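Print
E-mail

OK so a few of you asked how the great no-new-stuff year is going, and I'm stuck at the laundromat in Jidstead for two loads, so here we go. A thread!

First, the rules, for anyone who wandered in. No new clothes, no new books, no new housewares until July. Second-hand is fine. Groceries, medicine, socks and underwear are exempt (I have limits, people).

I started because I added up what I spent last year on things I could not remember buying. $3,171. I sat at the kitchen table with my bank statements and a highlighter and felt a bit sick. There was a milk frother in there. I drink my coffee black!

So. Books. Books have been the easy one, because the library in Jidstead is fantastic and I had just stopped going. I had a card from years ago with a fine on it and the woman at the desk wiped it without even looking up. I've had 14 books out at once and read maybe half of them, but returning an unread book costs me nothing and feels like such a luxury.

Clothes have been harder. I'm tall and the op shops around me are mostly full of lovely short women's lovely short trousers. My one big win is a navy wool coat, proper lining, all its buttons, $20. I wore it home. It was 31 degrees. No regrets.

My big loss is a pair of boots I talked myself into at the Brudstead markets, half a size too small. "They'll stretch," I said. They have not stretched. If you're a 9 and you want them, sing out.

Someone in the replies last time asked about mending. I'm bad at it but getting less bad! I can do a button, a hem and a really ugly darn. My mate Yakubu Babalola can do an invisible darn, and he looked at my elbow patch for a long while and then said it was "very strong". I'm choosing to take that well.

Things I've missed less than I thought: candles, new mugs, anything described as a "set".

Things I've missed more than I thought: a nice notebook. I've been using the backs of old work printouts held together with a bulldog clip and it does the job, but there's no joy in it whatsoever.

OK, first load's in the dryer. Where was I?

Emails. If you do one thing, unsubscribe from the shop emails. I was getting one from Tidolska every single morning — they sell linen, I own one linen thing, and I was reading about linen over breakfast like it was the news. It took me an evening to get off all the lists and my mornings got so much quieter.

The other thing that worked was a waiting list on the fridge. If I want something, I write it down with the date and it has to sit there for a month. Most of it gets crossed off. The one on there now says "salad spinner 4/9/22" and I still want that salad spinner, so we'll see what the second-hand gods provide.

Presents! Loads of questions about presents. I've got two nieces and a nephew, and their birthdays all land in the same six weeks, so this was the bit I was dreading.

What I did was ask my sister what they were actually into, which I'd somehow never done properly. I used to just panic-buy on a lunch break and hope for the best.

The nephew wants anything he can stack or knock over. The nieces want to be taken places. So he gets second-hand toys, given a good scrub in the sink with an old toothbrush, and the girls get a day out each with their aunty and a hot chocolate the size of their heads.

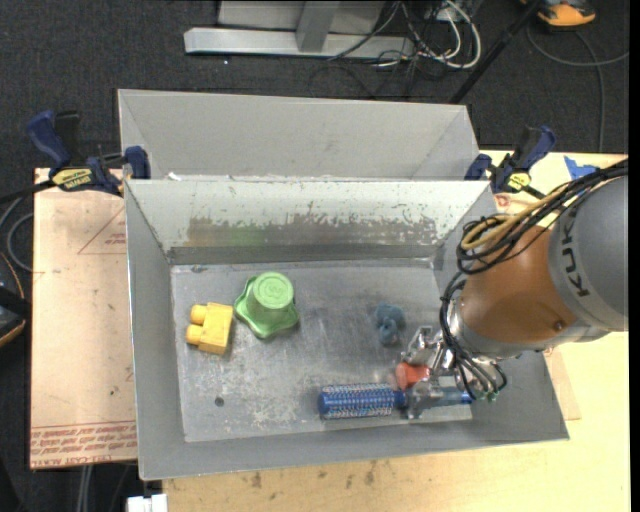 And the thing with kids under five is they have no idea what's new and what isn't. None! They don't check for a tag. My sister was more worried about it than they were, and she came round once she worked out it meant fewer giant boxes to flatten for the recycling.

Grown-ups are trickier. My mum got a jar of my marmalade and a look at my face while I told her it was my marmalade. She was very gracious. It hadn't set.

Where I've slipped, since I promised I'd be upfront: one brand new raincoat after mine gave up in a downpour in Wike, and one cookbook, which I bought at a launch because I'd had a glass of wine and the author was standing right there smiling at me. What was I meant to do?

I didn't start again from day one over it. I wrote both of them on the fridge list, crossed them off in red and kept going.

Also, please don't tell me about your decluttering. I love you, but I can't get rid of things at the moment. Everything in the house has been promoted to "might come in handy". I have a drawer of elastic bands and I feel rich.

Next time I'll do the kitchen, if anyone's keen: what I've fixed, what I've borrowed, and the toaster situation (it's ongoing).

Dryer's just buzzed and a man is hovering near my machine with a full basket, so I'd better shift. Boots, size 9, black, still available. Message me!

Print
E-mail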